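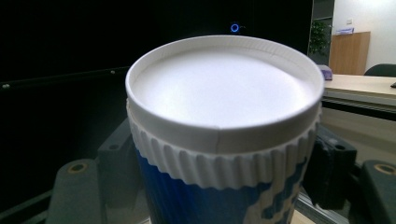

Arquivado em: Materiais de aula > Embalagem e Design de Serviço

Aula 6: o copo de papel, camada por camada

Pessoal, passei a limpo as notas de sexta porque metade da turma me pediu e porque eu mesma me perdi no quadro quando cheguei nas colagens. Vai do jeito que eu falo, com parênteses demais.

Começo pelo papel. O papelcartão de um copo precisa ser rígido o bastante para não ceder na mão e flexível o bastante para enrolar na borda sem rachar. A direção das fibras conta muito nessa hora! Quem fez o exercício de dobra no mês de fevereiro lembra: a mesma folha dobra limpinha num sentido e fica toda quebrada no outro. Num copo, normalmente a fibra vai na vertical, e a borda é a parte que mais sofre com isso.

Depois vem a barreira. Papel puro absorve líquido, então a face interna leva uma película fina, quase sempre polietileno, às vezes PLA, às vezes uma dispersão à base de água. Essa película faz dois trabalhos: segura o líquido e serve de cola. A máquina aquece a costura lateral, pressiona, e o plástico amolecido junta as duas pontas. Por isso não adianta procurar cola num copo comum (eu procurei, na faculdade, com estilete, e quase perdi um dedo).

A costura lateral aparece até em cima, na borda enrolada, como uma linha vertical bem fininha. Reparem nela. Ali há duas espessuras de papel, e é por ali que uma tampa de encaixe costuma vazar. Se o aluno do grupo da frente reclama que "a tampa é ruim", peço que gire a tampa e teste de novo com o bico longe da costura. É o velho conselho de barista e funciona.

Agora a luva, que é minha parte favorita. O ondulado cria bolsões de ar entre a mão e a parede do copo, e ar parado conduz mal o calor. Só isso! Ondas mais altas isolam mais, mas ocupam espaço na pilha e amassam mais fácil. No nosso teste da bancada comparamos 17 amostras, e quem trouxe a luva da Dalmont viu que ela empilhava muito bem e esquentava a mão cedo demais. A da Geagea foi o contrário. Não existe vencedora, existe pedido de cliente.

A Evie Whiteley perguntou por que não fazer o copo inteiro de parede dupla e esquecer a luva. Boa pergunta, e eu respondi mal na hora. Parede dupla gasta mais papel em todos os copos, inclusive nos de bebida fria, e a luva avulsa só vai onde precisa. Em compensação, a luva avulsa escorrega, cai no chão, acaba no balcão... cada cafeteria escolhe o seu incômodo.

Sobre reciclagem: a película interna atrapalha, porque precisa ser separada da fibra no desagregador, e nem toda usina de reciclagem aceita. A luva sem revestimento vai com o papelão comum, se estiver limpa. Escrevam isso no relatório com essas palavras, por favor, e não "100% ecológico", que me dá coceira.

Para a próxima aula

Ler o capítulo 7 da apostila, inclusive as notas de rodapé.
Abrir um copo usado pela costura, planificar e medir o ângulo do leque.
Trazer uma luva qualquer, de preferência com ondulado diferente do colega ao lado.
O grupo da Hesport apresenta primeiro, 10 minutos contados no relógio, e depois vem o da Welance.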